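4. Campaign Visits at the Door: What the Residents Told Us

We turn now to the part of the study that took up most of our time, and which, we will admit, gave us the most pleasure as well. The earlier sections dealt with the written side of election law in small municipalities, meaning the spending rules, the filing forms, and the penalties that can cost a winning candidate the seat. In this section we look at how those rules are understood by the people who live with them. We talked with residents of two towns, Clutholm and Vimomby, about the visits they received from candidates and their helpers in the weeks before the October council election, and we asked them what they thought was allowed, what they thought was not, and what they had seen with their own eyes.

We chose these two towns for a fairly simple reason. They are close in size, they share a county court, and they hold their council elections under the same code, yet they have very different histories when it comes to complaints. Clutholm has had a steady trickle of complaints over gifts and meals for as long as the county clerk has kept a separate folder for them. Vimomby has had hardly any. When we began, two of us (Carrasco and Sulemana) were sure that this meant people in Vimomby behaved better, and the third (Pawlak) was just as sure that it meant they complained less. We had a friendly argument about it that lasted most of a summer, and the interviews were, in part, a way of settling it.

4.1 How the interviews were done

In all we collected 221 completed interviews across the two towns. Each one was held in the home of the person being interviewed, usually in the kitchen or the front room, and each was built around a set of 8 short stories that we read aloud. Every story described a visit from a campaign. In one, the candidate's brother brings a basket of pears from his own trees. In another, a helper offers a ride to the polls and stops for coffee on the way, paying for both cups. In a third, a candidate's husband promises to "have a word" with the road office about a broken culvert. After each story we asked whether the person thought it broke the law, whether they thought it was wrong, and whether anything like it had ever happened to them. We kept the three questions separate on purpose, and we are very glad we did, as the answers often pulled in different directions.

The stories were written by Pawlak and tried out first on 30 people in Riviere, a town nearby that had no contested seat that year. Those trial interviews are not part of the total given above. They did teach us a great deal, though. Our first version of the pear story used a bottle of brandy, and so many people wanted to talk about the brandy itself (whether it was homemade, whether it was any good) that we had trouble getting back to the question. Pears turned out to be much less distracting.

We also learned to say very little when someone fell silent. Edmund Brzozowska, who trained our interviewers and had spent many years taking statements for the county court, told them to drink their tea and wait. Some of the richest material we have came after a long pause of that kind, often when the notebook had already been closed and had to be opened again.

4.2 Law, manners, and the space between

The first thing that struck us was how well people knew the broad outline of the law. Nearly everyone we spoke with said that handing over money for a vote was a crime, and most knew that a candidate could lose a seat for it. Where they parted ways was over who could get a candidate into trouble. Many people believed that only the candidate's own acts counted. They were surprised, and a few were quite upset, to hear that the code also reaches the acts of a spouse, a parent, a child, or the person who signs the campaign's accounts. One woman in Clutholm put it this way: "So if my husband runs and I bake for the neighbors like I do every year, I could sink him?" The fair answer is that it depends, and we gave her that answer, and she did not think much of it.

We believe this gap matters. The rule on family members was written to close a very old loophole, in which the candidate keeps clean hands while a cousin or a wife does the rounds. It can only do its work if families know about it beforehand. A couple who learn of the rule from a summons have been warned far too late, and the voters who chose that candidate may find themselves going back to the polls over something they themselves saw as ordinary neighborliness.

The second thing we noticed was that people judged a visit by where it took place much more than the code does. A gift offered on the street was seen as showy and a little shameful. The same gift offered at the doorstep was seen as polite. Once the visitor had come inside and sat down, many people stopped thinking of it as a campaign matter at all. "He was a guest by then," said a retired bus driver in Vimomby, and he seemed puzzled that we should need it explained. The code draws no such line. An envelope is an envelope, whether it changes hands at the gate or beside the stove. But the line is very real in people's minds, and it shapes what they are willing to report.

Figure 3. Interior with a partly open glass-paned door.

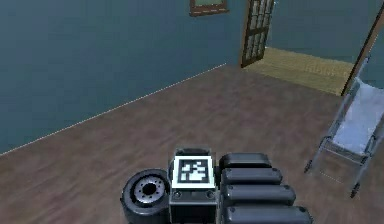 4.3 Who complains, and to whom

When we asked people what they would do if they saw something plainly against the law, the answers in the two towns were more alike than we had expected. Most said they would tell somebody. Very few said that the somebody would be the county clerk. In Clutholm, people named the police, the local paper, or a rival candidate. In Vimomby, the name that came up again and again was that of Kacper Malinowski, who had run the hardware store for decades and had never held any office at all. People took their worries to him, and he, by his own account, would stroll over to the person concerned and suggest that they stop.

We spent a long and very enjoyable afternoon with Mr. Malinowski, who was kind enough to show us the back of a seed catalog on which he had kept a sort of tally. Over the last several council elections he had stepped in 5 times. None of those matters had ever reached the clerk. He was careful to say that he did not think of himself as standing in for the law. As he saw it, he was saving people from embarrassment, and he added that he would have gone straight to the court if he had ever come across real money.

So Pawlak had the better of our summer argument, at least in part. The low number of complaints in Vimomby does not show that the rules are never broken there. Neither does it show that people look the other way. Small breaches are noticed, talked over, and often stopped, and all of this takes place well out of sight of the official count. Anyone who compares towns by complaint figures alone, as several of the studies we discussed in Section 2 have done, will miss it completely.

We do not want to paint too rosy a picture of this. An arrangement that rests on one well-liked man has obvious weak spots. He may be wrong, he may favor a friend, and he will one day give up the store. A newcomer to the town would have no way of knowing that he is the person to see. Two of the younger people we interviewed in Vimomby said as much, and one of them felt that a complaint against a popular family had been smoothed over when it should have gone further. We had no means of checking her account, and we report it here only as she gave it to us.

4.4 Some limits of this part of the study

The interviews were held after the votes had been counted, and people who are pleased with a result may remember the campaign more kindly than people who are not. We asked each person whether their preferred candidate had won, but a good many chose not to say, and we did not press them. We should also mention that Benen, the third town in the county with a contested seat, declined to take part while a petition over its own result was still before the court. A hearing on that petition was held on 1/21/19, and we have left Benen out of every comparison made in this paper. We hope to return there when the matter is closed, and we have already been promised lunch.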